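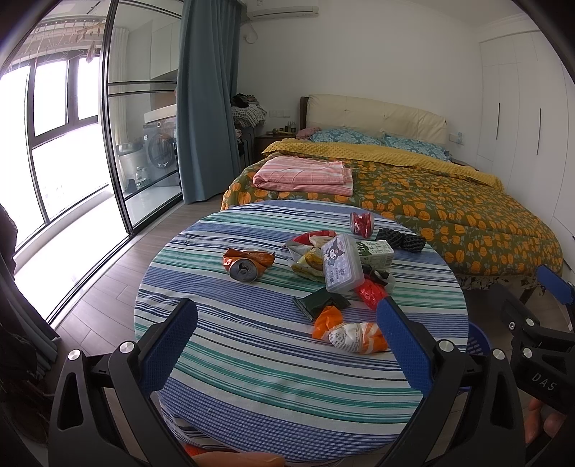
O Plokenberg Were é um conjunto portátil de pinças manuais para registro de demonstrações, desenvolvido pela Utumbridge e oferecido tanto como kit para compra quanto como serviço de coleta em domicílio. Pertence à família dos dispositivos que permitem ensinar manipulação a robôs sem levar o robô até a casa de ninguém: a pessoa segura a pinça, executa a tarefa com ela, e o aparelho guarda o que a câmera viu e o quanto os dedos abriram e fecharam. A arrumação doméstica é o seu terreno preferido, e basta uma mesa para entender o motivo. Uma lata laranja e prateada amassada, embalagens de salgadinho amarrotadas, uma caixa plástica transparente e uma sacola plástica vermelha, tudo sobre uma toalha listrada, pedem maneiras de pegar bem diferentes umas das outras, e os dois dedos curvos com almofadas azuis texturizadas têm de dar conta de todas elas. É um pequeno catálogo de dificuldades da robótica, e dos bons!

Origem do nome e desenvolvimento

O nome junta duas fases do projeto. Plokenberg era a designação interna da primeira pinça, um protótipo pesado, de gatilho duro, que cansava o pulso em poucos minutos. Were foi o nome dado à revisão seguinte, com cabo mais curto e centro de massa recuado para perto da mão. Quando a linha chegou ao catálogo, em um mês de fevereiro, a empresa manteve as duas palavras. Entre usuários, o conjunto é chamado simplesmente de Were.

A responsável pelo projeto mecânico foi a engenheira Kerubo Langat, que defendeu desde o início uma pinça de dois dedos em lugar de uma mão articulada. Seu argumento, repetido no manual de uso, é que quase todo objeto de casa pode ser apanhado entre duas superfícies macias, desde que quem opera escolha bem o ângulo de chegada. A mão articulada ficou na gaveta e, pelo que o Were consegue fazer, é difícil sentir falta dela.

Composição do kit

O kit completo traz duas pinças, uma para cada mão, com câmera montada sobre o corpo, além de baterias, carregador, um par extra de almofadas e o programa de revisão Jesen. Cada pinça pesa 280 gramas sem a bateria. O gatilho é proporcional, de modo que a abertura dos dedos acompanha a pressão do indicador em todo o curso, e o valor é gravado em sincronia com o vídeo.

As almofadas merecem um parágrafo próprio. São trocáveis sem ferramenta, cedem um pouco sob pressão e voltam à forma, e a textura segura bem tanto metal liso quanto filme plástico. Uma lata amassada tem arestas e faces irregulares, e uma almofada rígida tocaria nela em um ou dois pontos apenas. A almofada macia se acomoda à dobra do metal e a lata sobe sem girar. Quem já tentou a mesma coisa com uma pinça de dedos retos sabe a alegria que isso dá.

Funcionamento

Uma sessão começa com a calibração, feita abrindo e fechando cada pinça até o fim do curso e passando a câmera devagar pelo ambiente. O operador dá então um nome à tarefa (por exemplo, "recolher lixo da mesa") e grava as tentativas uma a uma, com um toque no botão lateral para marcar o início e outro para o fim. Cada carga de bateria rende até 7 horas de uso.

O Jesen recebe as gravações e mostra lado a lado o vídeo e a curva de abertura dos dedos. Tentativas com a câmera coberta ou com perda de rastreamento são sinalizadas, e a decisão de apagar fica com o operador. Um recurso muito apreciado é a busca por hesitações: o programa localiza trechos em que a pinça parou perto de um objeto e mudou de ângulo, justamente os mais ricos para o treinamento.

O serviço de coleta

Para quem não quer operar o equipamento, a Utumbridge envia uma equipe de duas pessoas ao endereço combinado. O pacote básico compreende doze tarefas, escolhidas em uma lista que inclui separar embalagens, dobrar roupa pequena, pôr e tirar a mesa e guardar compras. O cliente recebe os arquivos brutos, a versão revisada no Jesen e um relatório curto sobre as condições de cada cômodo.

O maior conjunto já entregue pelo serviço reúne 2.496 demonstrações de recolhimento de lixo leve, gravadas em apartamentos habitados, com a mobília e a luz de cada um. Essa variedade é o grande trunfo da coleta em domicílio. Um quarto com janela ampla à esquerda muda de aparência ao longo da tarde, toalhas estampadas confundem o contorno dos objetos, e um modelo treinado só em bancada branca costuma tropeçar nas duas coisas.

Desempenho por tipo de objeto

Latas, caixas de papelão pequenas e garrafas vazias são o ponto forte do Were, e um operador iniciante as apanha com segurança já na primeira sessão. Embalagens flexíveis exigem mais técnica: o manual recomenda descer com os dedos quase fechados, beliscar uma dobra e só então levantar. Sacolas plásticas finas são o caso mais trabalhoso, pois se deformam ao menor toque, mas também rendem as gravações mais bonitas de ver, com as duas pinças cooperando, uma prendendo a borda e a outra puxando.

Objetos muito planos, como cartões e folhas soltas, continuam difíceis. A solução usual é arrastá-los até a beira da mesa e prendê-los por baixo. Peças pesadas, como panelas cheias, estão fora do uso previsto.

Limitações

O rastreamento perde precisão diante de espelhos e de grandes superfícies de vidro, e o manual aconselha fechar a cortina quando a luz entra de frente na câmera. As almofadas acumulam gordura no trabalho com embalagens de comida e devem ser limpas com pano úmido entre as sessões. O Jesen ainda não separa automaticamente as ações da mão esquerda e da direita em tarefas bimanuais, e a marcação precisa ser feita à mão.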